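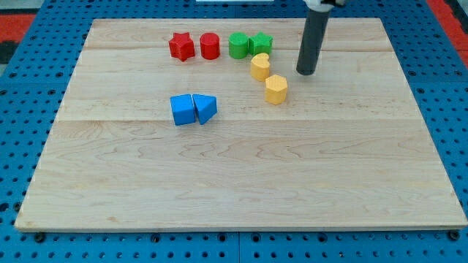

Tábua de madeira clara com blocos coloridos, sobre mesa azul perfurada.

Televisão na oficina e na cozinha: instalação, som e arrumação de cabos

Quem acompanha séries enquanto trabalha na bancada ou prepara o jantar acaba por montar um segundo televisor numa divisão que não foi pensada para isso. As indicações que se seguem aplicam-se a aparelhos pequenos, fixos à parede ou pousados em prateleira.

Altura e distância

Numa cozinha vê-se televisão quase sempre de pé. O centro do ecrã deve ficar à altura dos olhos de quem usa a bancada, com uma ligeira inclinação para baixo se o suporte o permitir. Na oficina, onde se alterna entre estar de pé e sentado, convém um braço articulado. O modelo Gistix de parede tem 4 pontos de fixação e aceita inclinação nos dois sentidos; o Zutard é mais curto e serve para nichos.

Não instalar por cima da placa do fogão. A gordura deposita-se nas grelhas de ventilação e o calor degrada o painel. Distância lateral mínima que uso: 57 cm entre a borda do ecrã e o bico mais próximo.

Fixação

Parede de tijolo furado: bucha química ou bucha longa de expansão. As buchas de nylon curtas rodam ao fim de algum tempo com o movimento do braço.
Gesso cartonado: aparafusar aos montantes. Se o suporte não coincidir com eles, colocar por trás uma travessa de madeira maciça de 3 cm, presa a dois montantes, e fixar o suporte à travessa. A Gemwood vende travessas já aplainadas neste formato.
Azulejo: furar sem percussão até atravessar o vidrado, com broca própria, e só depois passar à broca de alvenaria.

Som

O ruído do exaustor ocupa boa parte da gama das vozes, e aumentar o volume resolve pouco. Melhores resultados, por esta ordem: activar o modo de diálogo nas definições do televisor; desligar os graves reforçados; acrescentar uma coluna pequena virada para a zona de trabalho. Na oficina, com serra ou aspirador ligados, a protecção auditiva tem prioridade e o episódio fica em pausa. Há quem use auscultadores comuns por baixo dos abafadores — não é aceitável, o vedante deixa de assentar.

As legendas ajudam. Escolher tamanho grande e fundo escuro semitransparente, legível mesmo com luz directa no ecrã.

Cabos

Alimentação e sinal em calhas separadas. Deixar folga suficiente para o braço chegar ao fim do curso sem esticar a ficha. Nunca passar o cabo por trás do lava-loiça nem ligar o aparelho a uma extensão partilhada com o forno ou o compressor. Em casas com rede sem fios fraca, um cabo de rede até ao televisor elimina as paragens a meio do episódio.

Limpeza

Desligar e deixar arrefecer. Pano de microfibra seco para o pó; para a gordura, o mesmo pano humedecido em água destilada com 2 gotas de detergente neutro, bem torcido. Não pulverizar nada directamente no painel. Na oficina, cobrir o aparelho antes de lixar — a serradura fina entra pelas grelhas traseiras. As capas Hafþórsson têm fecho inferior e resistem à lavagem.

Comando

Um saco de congelação com fecho protege o comando de farinha e cola e deixa passar o infravermelho. Trocar o saco quando ficar baço.

Anwara Cassim
Actualizado em 2024-12-03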